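From: Darragh Kinsella
To: equipment list
Subject: Re: Second pair of hand-held grippers, budget for June

Vasilis Obradović wrote:

> Before I sign anything I need to know what we are buying. The Leden
> quote has two pairs of grippers with marker cubes, spare fingers and
> a service plan. Last time we talked it was one pair. Also, who pays
> for the kitchen items? They are not on my sheet at all.
>
> Vasilis

One pair. Leden quoted two because that is how they bundle the service plan, and I have asked them to take it off. We can print spare fingers at Alska as we do now. The marker cubes I would still buy from Leden. Ours were glued up in house and two of them have gone out of square, so we lose half a morning recalibrating.

Kitchen items should come out of the task budget, under consumables. I know a kettle is not a consumable, but that is where Panagiotou put the last lot and finance accepted it. I'm asking for 200 for the quarter. That covers kettles, pans and a few jars with different lids.

Other things I would like in the June order:

Power. Please put in 3 long extension leads and a box of cable clips. We have strips on the floor and leads running to them from under the table, and people walk there.

Storage. Cakach has 48 hours of sessions planned for the kitchen tasks and the current disks will not hold them. Their own estimate leaves us 50 percent short. I would buy two drives now and look again in the fall.

Batteries can wait. The present ones last a full session if they are charged overnight.

I would also hold off on the second table. If we run both pairs at once we need a second operator, and there is no money for that before the new budget. 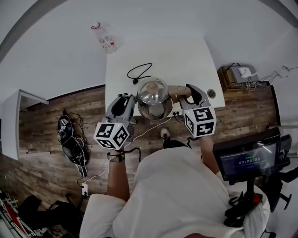

So the order comes down to one pair of grippers, a set of cubes, two drives, the leads and clips, and the kitchen money. If Leden will not split the bundle, let me know and I'll ask them for a price without service on either pair.

Vasilis, can you put the kitchen line on your sheet before it goes up?

Darragh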